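# Nallbridge laundry ends the free fold

**August 17, 2020**

The Billness laundry on Siriwan Street will start charging $5 a basket for folding, closing a chapter in local history during which a person could drop off a heap of dishcloths and get back a stack without anyone mentioning money.

A notice went up in the window over the weekend. It is handwritten in green marker, it has been corrected twice, and it says that washing and drying prices are unchanged, that folding is now extra, and that customers who would prefer to take their things home in a lump are welcome to do so. The word "lump" has been underlined. The shop says the underlining was for clarity.

Folding was never on the price list to begin with. It crept in during April, when the shop moved to drop-off only and the front door was propped open with a drum of detergent. Customers handed their baskets over the threshold and went away again, and the staff, who had the place to themselves and a long bench they normally had to share with the public, began folding things to clear some room. The public noticed. By the end of the month the place was doing more kitchen cloths, face washers and hand towels than it had ever done sheets, and a fair share of it had plainly been clean on arrival.

The shop is diplomatic about that last point. It says only that some loads had "very little left to wash out of them", and that it could usually tell from the weight.

## A basket is a basket

The fee applies per basket, which has led to the obvious question and a certain amount of creative shopping. Billness has settled on the ordinary small plastic sort with holes in the sides as its unit of measurement. Anything larger counts as two. Cardboard boxes are accepted at the counter's discretion. Pillowcases stuffed with other pillowcases are accepted too, though the notice manages to convey disappointment.

Cloth can't be heaped above the rim. One customer, who had been bringing in what the shop calls "a hill", has been spoken to kindly.

What a customer gets for the five dollars is set out on a second sheet of paper taped beneath the first. Tea towels are folded in thirds lengthwise and then in half. Hand towels are done in quarters with the fold facing out. Dishcloths are stacked flat, and washers are rolled on request, the rolling having been introduced for one household that asked nicely and since taken up by half the street. Socks are paired where a pair can be found. Fitted sheets are not included at any price, and the shop wouldn't be drawn on whether it had tried.

Anything left over, such as the stray duster that always turns up stuck inside something else, goes back on top of the pile where it can be seen. This is a change. Strays used to be tucked back in down the side of the basket, until a man came in to report a missing yellow duster, described it at some length, and was shown it lying under his own elbow.

## Reaction on Siriwan Street

Opinion along the shops has been divided, in the way opinion in Nallbridge tends to be when the sum involved is less than the price of lunch. The bakery thinks it's fair. The key cutter thinks it's the thin end of something. The café two doors down, which puts through more tea towels in a day than most families manage in a month, has said it will fold its own from now on, and then asked whether the sheet with the instructions could be photocopied.

It could. Copies are on the counter at no charge, and the first batch of 25 went before lunch.

A few regulars have taken the news harder. One woman said she hadn't folded a tea towel since autumn and wasn't confident she still had it in her. Another customer asked whether there might be a discount for leaving the cloths half folded, so that the shop would only need to finish them off. There isn't. The shop pointed out that a half-folded cloth has to be shaken out before it can be folded properly, so if anything it's more work, and the conversation was allowed to end there.

The most common complaint concerns the colour system. Since winter each drop-off has been moved into one of the shop's own baskets while the customer's goes on a shelf out the back, and the colour of the shop basket tells staff what stage the load is at. White is waiting, turquoise is being worked on, and grey is done. Several people have grown attached to seeing their washing in turquoise through the window, on the grounds that it means progress, and have objected to plans to simplify the whole thing to a paper tag. A compromise is being worked on and so, according to the notice, is a better tag.

## Why folding costs anything

For readers inclined to think a tea towel folds itself, the shop has a brief demonstration available on request, and your reporter requested it.

The difficulty lies in the basket. A cloth lying flat on a bench has four corners and they're all on show. A cloth that's been dropped into a basket with its friends has, to all appearances, no corners whatever. The usual approach is to take hold of whatever's uppermost and lift, which brings up a middle and most of another cloth. The practised approach is to feel along an edge until it stops being an edge, pinch there, and let the rest drop away. Done well it takes a second or two. Done by a journalist it takes rather longer and ends with a dishcloth on the floor.
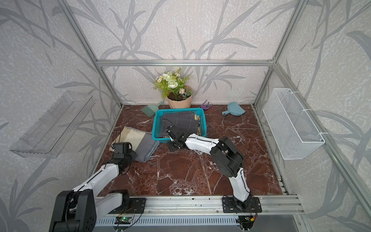
Dark cloths are the worst of the lot, in the shop's view, because the hem disappears into the folds and every crease looks like an edge. Checks and stripes are a help. If the lines run straight across the top layer then that's probably one thickness of cloth, and if they stop short and set off in another direction there's a fold in the way, or a different cloth altogether. Customers replacing their tea towels are gently encouraged to think about this. Waffle weave is described as "all right". Anything with a fringe is described with a look.

There's also the question of static, which the shop would rather not go into, and of lint, which it went into thoroughly.

The time adds up. The shop reckons it folded nearly 800 loads on the house before anyone thought to stop, and the bench now has a shiny patch at one end to show for it. At no stage was anyone trying to start a business line. The staff say they simply disliked putting a heap back into a basket when it could be a stack, and that this is the kind of thing that gets you taken advantage of.

## Rival bench

Competition may be coming. Daltico, the dry cleaner beside the bus interchange, has let it be known that it's looking at a folding service of its own, with paper bands around each bundle and a small sticker on the band. Asked about the sticker, Billness said it had no view on the sticker. It then offered, unprompted, that a paper band is what you use when you aren't sure the fold will hold.

Daltico hasn't set a price. It has put a sample stack of white napkins in its window, next to the wedding dress that's been there for years, and people have been slowing down to look. The napkins are very square. Someone from Billness is understood to have walked past on an unrelated errand, twice.

For customers who want neither fee nor sticker, the shop suggests pulling things out of the dryer while they're still warm and laying them flat across the top of the basket, one on another, until there's time to deal with them. The larger pieces go down first. Small cloths left underneath a bath towel will come out looking like they've been slept on.

The fee starts with drop-offs from next week. Loads already in the shop will be folded under the old arrangement and can be collected up to 8 in the evening, including the three that have been sitting in grey baskets since before the long weekend. Their owners are asked to bring the docket, or failing that, to describe a tea towel. The owner of the yellow duster has already been in for his.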